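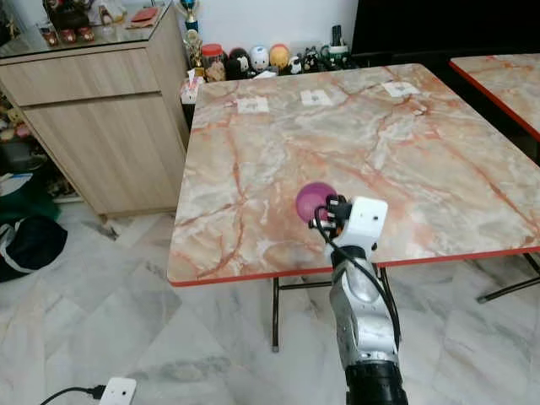
The gripper at the purple target, near the front edge of the table. Note the cable over the wrist.

Leave the wrist cable alone until you have watched it move

Most of the repair tickets I read for small arms blame the motor. I think most of them should blame the cable, and I think we'd save a lot of money on parts if the cable were the first thing anyone looked at.

The black cable on our arm leaves the gripper, bends over the wrist and runs down the side of the forearm. It is cheap and easy to swap, and it gets less attention than any other part of the machine. When the gripper started dropping out in October, we did what everyone does. We restarted the controller. We ran the calibration again. Unathi Hlongwane ordered a new gripper from Flarneck and we waited for it. The new gripper dropped out too, on a Thursday, in the same wrist position as the old one.

The fault was in the loop. Somebody (probably me) had shortened it to look tidy, and every time the wrist rolled all the way over, the plug was pulled sideways. Tidy cabling is for things that stand still. An arm needs slack, and the slack has to be set with the wrist at its worst angle. Setting it with the arm parked tells you very little.

Our check now goes like this. Bring the fingers up to a target at low speed. Stop. Look at the loop from the side. Roll the wrist to one limit, stop and look again, then do the other limit. If the cable goes straight at any point, let out more. We repeat the check every 400 cycles. Zinhle Van der Merwe thinks that is too often and would do it every 600. She may be right for a new cable. I wouldn't trust an old one that long.
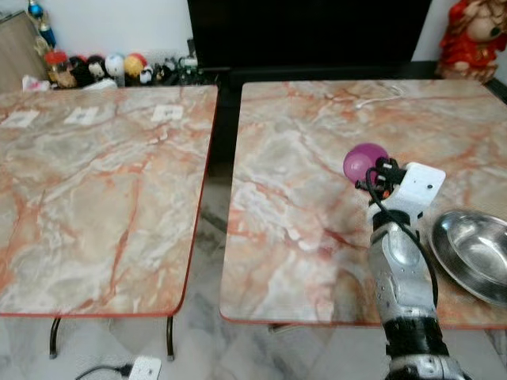 Same gripper, ball target, second table. The cable runs down the right side of the forearm.

The other thing I'd argue for is doing this work on the tables where the arm does its job. The Purus manual wants the arm moved to a service stand. On a stand you get a neutral pose and plenty of light, and you learn nothing about how the arm reaches across from one table to the next. Our fault never showed on the stand in Sovesville. It showed within 125 cycles at the tables.

There is a fair case against me. A stand is safer for the person with the screwdriver, and I would still use one to open a joint. Steyn, who sold us the arm, also point out that extra slack can snag on whatever is lying nearby. Fine. Move what is lying nearby. A snag is easy to see, and a plug that has been tugged for weeks looks perfectly good until you put a meter on it.

We now keep 2 spare cables in the drawer. The replaced gripper is in there with them, and it works.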